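**FOR RELEASE: 11 March 2024**

# Jikstead Households Will Move the Laundry for a Price, Study Finds. Dinner Is Another Matter.

**JIKSTEAD** – The Tivside Center for Resource Economics today published *An Hour of Their Time*, a working paper on what happened when 801 households in the Jikstead area agreed to pay more for electricity between 5 and 6 p.m. and a little less for it the rest of the day.

The short version is that people responded to the price. The longer version, which runs to a good many pages and has an appendix on dishwashers, is that they responded to it once, early, and then went back to thinking about other things.

The trial ran for 100 days on the Mevura network. Households were enrolled by invitation and assigned by lottery to one of two groups. The first group saw the higher price printed on a monthly bill. The second group saw the same price on the same bill, and also received a text message each afternoon reminding them that the expensive hour was coming. A separate group of customers on the ordinary flat rate served as the comparison and received no messages at all, a condition several of the texted households later described as enviable.

Both groups on the new rate used less electricity during the peak hour than the comparison group did. Most of the drop came from a short list of machines with timers or delay buttons: washers, dryers, dishwashers and water heaters. Cooking barely moved. Neither did television, lighting, or whatever it is that teenagers plug in when they get home.

"Economists like to say that everything has its price," said Lutfa Mridha, lead author of the paper. "We can now report that the price of eating dinner at a different time is higher than anything Mevura was prepared to charge."

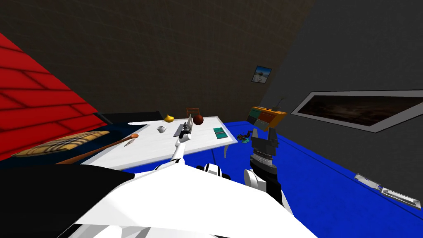

*Simulated interior with a white table, blue floor and plaid cushion.*

## The text messages

The reminder messages were expected to be the star of the study. They had been worded with care and tested on staff, who are paid to be polite about such things.

In the first weeks the texted households did cut back more than the households with only a bill to look at. By the end of the trial the two groups could not be told apart in the meter data. Follow-up interviews suggest why. People who meant to set a delay on the dishwasher had set it, and needed no further encouragement. People who did not mean to had muted the number. A few respondents said they had grown fond of the messages and read them as a sign that the workday was almost over, without connecting them to electricity.

The paper suggests that a utility planning this kind of rate could send reminders for a short introductory period and then stop. It notes that the second half of this advice costs nothing to carry out and may prove the harder half to sell.

## Who saved money

Average bills went down slightly for participants. Averages being what they are, this describes very few of them.

Households with someone at home during the day did well, mainly by doing at noon what they used to do after work. So did households with an electric water heater on a timer. Larger families did worst. A household with small children has limited say over when anything happens, and the early evening is when most of it happens at once. Renters also had less room to move, often because their appliances were old enough to offer two settings, on and off.

The authors treat this as the most important result in the paper and have placed it near the front, in the hope of reaching readers who stop there. A peak rate adopted without any adjustment, they argue, would ask the most from the people least able to reschedule their evenings. They propose returning the extra peak revenue as an equal credit on every household's bill. Under that design a large family that changes nothing would lose less, and any household that does shift its use would still keep the full reward for doing so. 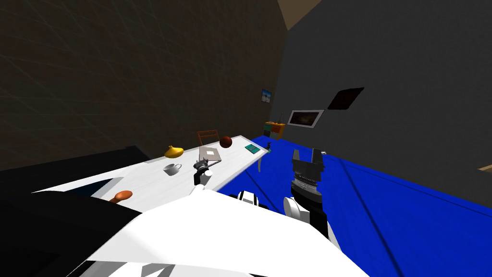

The credit would need to be set once a year and left alone. An earlier draft of the proposal adjusted it monthly according to wholesale prices, and the formula for doing so took up most of a page. Readers of the draft were asked to work out their own credit from the formula. The proposal now adjusts it once a year.

"A price only works if people know what it is," Mridha said. "We tried very hard to forget that, and our reviewers were kind enough to bring it up."

## Why a single hour

Evening demand in Jikstead rises quickly once people come home, and the network has to be built to carry the highest point it reaches, however briefly. Wires and transformers sized for that point then spend most of the year with little to do. Shaving the peak can put off the next round of construction, the cost of which ends up on everyone's bill, including the bills of people who were out that evening.

Many peak rates cover a long stretch of the afternoon and evening. The Tivside team chose a narrow window on the theory that people might put up with an inconvenience if it was short and always in the same place. Complaints were few, and dropouts fewer. The drawback is that some of the shifted use landed immediately afterward. At one minute past 6 p.m., a noticeable number of Jikstead dryers started together, producing a small new peak that the paper calls "the rebound" and that Mevura's network planners called something else.

Spreading households across staggered windows would soften the effect. The authors have not tested this and say so, twice.
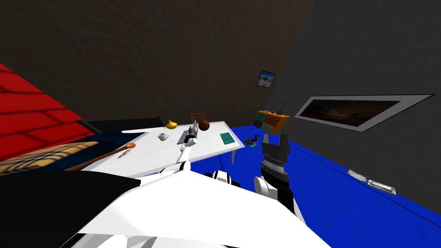

*A plaid cushion on the left, a white table beyond, in a simulated room.*

## What the study does not show

The trial included no summer months, and its results should not be stretched to cover air conditioning. Participants also agreed to take part, which makes them more agreeable than the general public by at least that much. The paper makes no estimate of how a mandatory rate would be received, although the authors attended a public meeting on the subject in February and came away with an impression.

The study did not look at electric vehicles in any detail. Too few participants owned one for the figures to mean much, and those who did were already charging overnight and keen to explain why.

## Availability

*An Hour of Their Time* is available free of charge from the Tivside Center, along with the survey questions and the code used in the analysis. The household meter data have been stripped of names and addresses and may be requested by researchers who can stand filling out the form.

The work was supported by a grant from the Xiong Fund, which had no part in the design of the study or the writing of the paper. Mevura supplied meter readings and printed the bills. It has made no decision on whether to offer the rate to its other customers.

Lutfa Mridha is available for interviews most of the day. Please avoid calling between 5 and 6 p.m., when she is making dinner.

**Media contact:** Press Office, Tivside Center for Resource Economics, Jikstead

\###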